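Friday, February - monthly bench check, PC assembly station, Matow room

I do this one with a coffee in one hand and the clipboard in the other, so forgive the handwriting on the paper copy. OK means I looked at it and I'm happy. FIX means somebody (usually me) has to come back. Last month's sheet is in the Boslow binder if you want to compare.

## 1. Before touching anything

- [x] Main switch for the bench off, tag on - **OK**
- [x] Power supply unplugged at the wall as well as switched off - **OK.** I know, I write this every month. I'm going to keep writing it!
- [x] Walkway along the bench clear, 50 inches minimum - **OK**
- [ ] Wrist strap tested - **FIX.** The strap is fine but the tester wants a new battery. I used the spare from the Kwon bench and it passed on that one.
- [x] Mat ground cord snapped on at both ends - **OK**

## 2. Chassis

- [x] Case lying flat on its side, not rocking - **OK.** Pushed down on all four corners and it stayed put.
- [x] Side panel off and stored where it can't slide - **OK,** it's on the low rack with the cloth over it
- [x] Edges of the opening checked for burrs - **OK,** after last time. I went along it slowly with a scrap of cotton wool, and nothing snagged.
- [x] Power supply label still readable - **OK.** The black label with the specs and the warning triangles is staying stuck down. If it ever starts to peel, please don't pull it off, tell me and I'll get it glued.
- [x] Asset number 1506 matches the sheet - **OK**

I like to look at the open case and the parts plate together, because if you only check one you end up leaning over the other with your sleeves. The graphics card sits low on the plate, right where an elbow would go, and its metal bracket pokes out past the end.

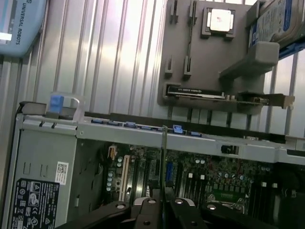
## 3. Parts plate

- [x] Plate solid against a gentle push - **OK,** no play in it at all
- [x] CPU square in its holder - **OK**
- [x] Slot guides intact, all four - **OK.** No cracks that I could find with the flashlight. The dark lines between the upper and lower ones always make me think something has split, and then I remember they're meant to be there.
- [x] Hard drive seated, label facing out - **OK.** Blue parts of the caddy are all holding. I wiggled the drive a little (gently!) and it didn't shift.
- [x] Graphics card level in its slot - **OK.** It's the NVIDIA Quadro again, so no need to change the parts list.
- [ ] Plate and bench free of debris - **FIX,** small one. Couple of black specks along the lower edge. Could be plastic crumbs, could be anything. I want them off before somebody lays a chip down there. Brush, please, and then the little vacuum. No canned air, it only sends the stuff into the case.

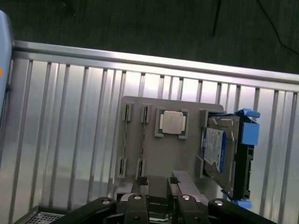

*Parts plate with the processor and drive in place. Specks are at the lower edge.*

## 4. Tools and small stuff

- [x] Screwdrivers all back in the Skirar roll - **OK.** For once! The little Phillips was in there too and I nearly fell over.
- [x] Screw tray counted in and out - **OK,** 60 in the tray, 60 on the card
- [ ] Thermal paste in date - **FIX.** The tube is so squashed that I can't read the date. Toss it and open a new one.
- [x] Wipes and gloves stocked - **OK,** plenty of mediums. Larges are getting low but I'd call it fine until next month.
- [x] Lamp over the bench at 1000 lux or better - **OK,** just over with the blinds shut

## 5. To do, and a few notes

1. Battery for the strap tester.
2. Brush and vacuum the plate and the bench below it, then look again with the flashlight held low - the specks are a lot easier to spot from the side.
3. New thermal paste, write the date on the cap in marker so we don't go through this again.
4. Larges on the next glove order.

Nothing here stops us using the station once number 2 is done. If you do the brushing before I get to it, put your initials next to the line and leave the sheet on the clip, and I'll move it to the binder on my way past. The Kwon bench gets its own sheet, I haven't started that one yet.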